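Table-clearing robots still a long way from the kitchen, Givmont trial suggests

Jan 13, 2018

Anyone hoping to hand the dinner dishes to a machine this year should keep the sponge handy. A household chores trial in Givmont has finished its first stretch of testing, and the results, as presented to visitors at an open afternoon, are thinner than the posters in the lobby would lead you to believe.

The trial is run by Brotcombe, a small automation firm that until recently sold conveyor parts to packing plants. It began in October with a plain enough goal. An arm should be able to clear a family table after a meal, put the cups and bowls where they belong, and leave alone whatever it was not told to move. The company calls the project Dolalley and has said it would like to see it in apartments and care homes.

What visitors got was a lot of waiting. In the session open to the public, the arm was given 19 items to move over the course of the afternoon. It placed four of them without help. The rest were dropped, missed, or set down by a member of staff who stepped in when the arm stopped. One cup took so long that several people in the back row went to find coffee.

Brotcombe points out that household objects are harder than factory parts. That is true, and it has been true for as long as anyone has been promising robot butlers. A packing line sends the same box down the same belt all day. A kitchen table has cups of different sizes, bowls stacked on bowls, a spoon left where somebody put it down, and a napkin that changes shape when you touch it.

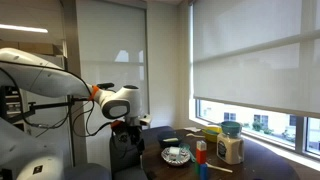

The arm over one of the trial's tables, with dishes, a clear jar and a stack of toy blocks.

The company deserves some credit for not tidying up the problem too much. Plenty of demonstrations in this business use one cup on a bare white counter, and the tables at Givmont were at least cluttered. But clutter on a table is only a small part of the job. Nothing in the trial had to be scraped or rinsed. The arm did not carry anything to another room, open a cupboard, or deal with a child who wanted the blocks back.

It is also bolted in place, a point the printed handout passes over in a single line. A home model would need to get itself from the table to the sink and back, and the company had no moving base to show. Asked when there might be one, staff said it was being looked at.

Shop-floor work has been the easier sell. Urbańczyk, a housewares wholesaler on the edge of town, tried an earlier version of the same software for restocking shelves. The wholesaler ran it for two weeks on a single aisle and then went back to doing the work by hand. According to a short statement from the store, the machine was "fine with cartons" and poor with anything sold loose, and a worker had to stay close by the whole time. The store has not ruled out a second try, though it has not set a date.

That last detail ought to bother people more than it does. A machine that needs a person standing next to it has not taken over a chore. It has given the person a different and probably duller one.

Brotcombe says its arm has now practiced around 300 table setups and that its results get better with each batch. It did not share figures from the earlier batches, so there was no way to check how much better, or whether the newer tables were simply easier. The company also declined to give a price for a finished home unit, saying it was too early to talk about cost.

A second round of testing is planned in the same building, this time with the window shades up for part of the day to see how the system copes with changing light. Brotcombe also wants to add silverware and glasses. Members of the public can sign up to watch at the front desk. Seating is limited, and the session is expected to run most of the afternoon.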